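Media Release from Onar

Casting confirmed as second series of Dvořáček starts filming

Filming began on Wednesday on the second series of the detective drama Dvořáček, produced by Onar for the streaming service Clultidik. The new series will run to eight episodes, two more than the first, and will be released weekly from February.

Ieva Juška returns as Inspector Hana Dvořáček, who has left the city force and taken a post in the harbour town of Uvier. A drowned ferry clerk, an insurance claim nobody will sign for and a missing logbook take her back to a case she thought was closed.

Jérémie Lecomte joins the cast as harbour master Paul Renard, with Funmilayo Bashir as pathologist Dr Grace Adeyemi. Jayson Samonte, seen briefly in the final episode of series one, becomes a regular as Sergeant Cruz.

Wilfredo Buenaventura has written all eight scripts and will direct the first four.

"Series one was a city story, with a lot of corridors and lifts," said Buenaventura. "Hana is outdoors much more this time and she doesn't know anyone. People in Uvier are polite to her and tell her very little, so she has to go about things differently."

Juška said: "I read the first three scripts on a train and missed my stop. Hana is less sure of herself than she was, and I'm looking forward to playing that."

The shoot will last 60 days, split between the studio and coastal locations. Onar is employing a crew of 43, and over 1185 people applied to appear as extras after an open call in the autumn. Those selected have been contacted by email.

Each episode will be one hour long. The first series remains available on Clultidik, with subtitles and audio description on every episode.
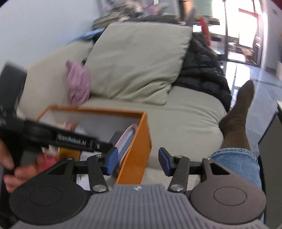 Orange box and hand-held gripper.

Interview requests for cast members should be sent to the Onar press office by 5pm on the day before the preferred slot. Set visits for accredited media will be offered during the studio block only. Cast portraits and episode titles will be issued nearer to transmission.

ENDS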